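Suche
Suchbegriff eingeben
Menü schließen

Presse | Oktober
Von Zoi Chatzigeorgiou, Pressestelle Flirkent

Rosen, die den Winter überstehen: Flirkent eröffnet offene Werkstatt für Kunstblumen in Varkau

14-mal geteilt | 2 Kommentare

Varkau. Ab Oktober wird bei Flirkent wieder gesteckt, gebunden und gebogen! In den hellen Räumen über dem Ladengeschäft öffnet eine Werkstatt, in der sich alles um Blumen aus Stoff dreht. Jeden Samstag können Interessierte dort lernen, wie aus einzelnen Stielen ein Gesteck wird, das auch nach Monaten noch gern angeschaut wird. Vorkenntnisse braucht niemand, Werkzeug und Blumen liegen bereit.

Die Idee stammt von Wiesława Krajewska, die viele Jahre lang mit frischen Schnittblumen gearbeitet hat und inzwischen am liebsten zu Stoffrosen greift. »Ich war früher sehr streng, Kunstblumen kamen mir nicht auf den Tisch«, erzählt sie. »Dann hatte ich eine Rose in der Hand, bei der man jeden Faden im Blütenblatt sehen konnte, und ich fand das wunderschön. Sie will ja gar keine Gartenrose sein, man darf sehen, dass jemand sie aus Stoff gemacht hat.«

Das erste Thema des Herbstes heißt »Rot und Hellblau«. Im Mittelpunkt stehen tiefrote Rosen und blassblaue Hortensien, eine Kombination, über die im Team lange diskutiert wurde. Solène Lebrun, zuständig für die Farbauswahl, hatte sich zunächst Cremeweiß zum Rot gewünscht. Nach einem Nachmittag mit Probegestecken war sie überzeugt: Das kühle Blau lässt die Rose leuchten, und die vielen kleinen Blüten der Hortensie füllen den Raum, den eine einzelne Rose offen lässt. Auch lange grüne Stiele kommen dazu, mit denen sich Höhe und Richtung ganz einfach verändern lassen.

Gearbeitet wird in kleinen Gruppen von sechs Personen, damit alle genug Platz am Tisch haben. Ein Kurs dauert zwei Stunden. Zuerst werden die Stiele sortiert und auf Länge gebracht, danach kommen die großen Blüten an die Reihe, und erst zum Schluss das Laub. Wer mag, bringt von zu Hause eine eigene Vase mit, gern auch eine schwierige: schmal, hoch, mit enger Öffnung. Für solche Fälle hat Jarosław Krawczyk von der Firma Śliwiński ein paar Kniffe mit Steckmasse und Draht beigesteuert, die in einem Faltblatt zusammengefasst sind und mit nach Hause genommen werden dürfen.

Besonders freut sich das Team über die neue Kollektion »Indness«, die zur Eröffnung zum ersten Mal vollständig zu sehen ist. Sie umfasst 73 verschiedene Blüten und Zweige, von der einzelnen Knospe bis zum ausladenden Ast. Alle Stücke dürfen in die Hand genommen, gebogen und nebeneinander gelegt werden, denn am Bildschirm lässt sich ein Rot nun einmal schlecht beurteilen.

Auch an die Pflege ist gedacht. Kacper Tomaszewski zeigt am Eröffnungstag, wie man Stoffblüten mit einem weichen Pinsel abstaubt, wie ein geknicktes Blütenblatt mit etwas Dampf wieder in Form kommt und warum die Gestecke besser nicht am Südfenster stehen.

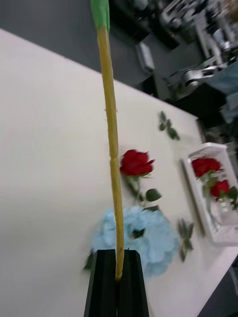
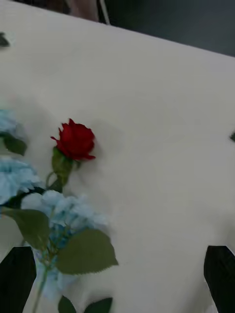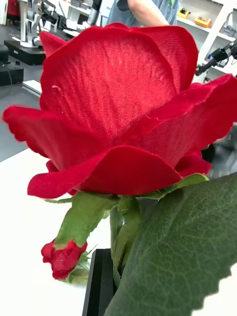 Rote Rosen aus dem Herbstthema »Rot und Hellblau«. Abdruck honorarfrei, Foto: Flirkent

Die Werkstatt öffnet am Samstag um 10 Uhr. Anmeldungen nimmt das Ladengeschäft von Flirkent in Varkau entgegen. Pressekontakt: Zoi Chatzigeorgiou.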